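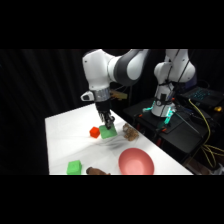

Nustitz Tabletop Sorting Set
Manufacturer: Grirano
Item no. 868
Category: Small sets, tabletop

Overview
The Nustitz set is a small group of everyday shapes for pick, place and sort work on a flat surface. It consists of colored blocks, brown plush pieces and one shallow bowl. The blocks have flat faces and edges, the plush has neither, and the bowl has a low rim that a piece can be put over from any side. The set is sold complete and is stored in a lidded carton.

Contents
Green block, 2
Red block, 1
Plush piece, brown, 2
Bowl, pink, wide rim, 1
Storage carton with lid, 1
Layout sheet, 1

The red block is smaller than the green ones. The difference is intentional, and replacement blocks keep it. Plush pieces are not matched to each other in shape or shade.

Surface
Use on a level table with a plain, light top. White is preferred. Both greens and the red separate well from white under ordinary room light, and the pink bowl remains distinct from the red block. Glossy tops are usable, but turn off any lamp that reflects directly into the work area. If a cover is laid over the table, pull it flat and fix the corners - a wrinkle under a block is enough to tilt it.

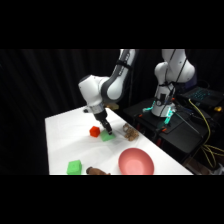
Mekdes Ambaye
Product Documentation, Grirano

Layouts
The layout sheet gives 7 starting arrangements. Arrangements 1 to 4 use the blocks and the bowl. The remaining three add the plush. Positions on the sheet are relative to the front edge of the table, so the table may be longer or deeper than the one drawn. Close spacing between the red block and a green block is used in several arrangements and is the harder case, as there is little clearance on the shared side.

Plush pieces have no fixed resting position. Set them down as they fall and note the orientation if the arrangement has to be repeated. Do not press them flat.

The bowl may go on either side. It is wide enough for one green block lying in any position. Stacking two blocks in the bowl is possible but is not part of the supplied arrangements.

Care
Wipe the blocks and bowl with a damp cloth and dry before packing. Do not soak. Brush the plush with a dry, soft brush; loose fibers should be removed from the table before the next use. Keep the set out of direct sun, which fades the green first.

Replacement parts
Single blocks, plush pieces and bowls can be ordered separately through Issahaku, our parts distributor. Give the item number and the color. Green blocks from the earlier Pruria set are a darker shade and should not be mixed with these.

Stock
3,234 sets were produced in the current run. Orders received by noon ship the same day, Saturday excluded. Questions about parts and layouts go to Kwame Boateng at the order desk.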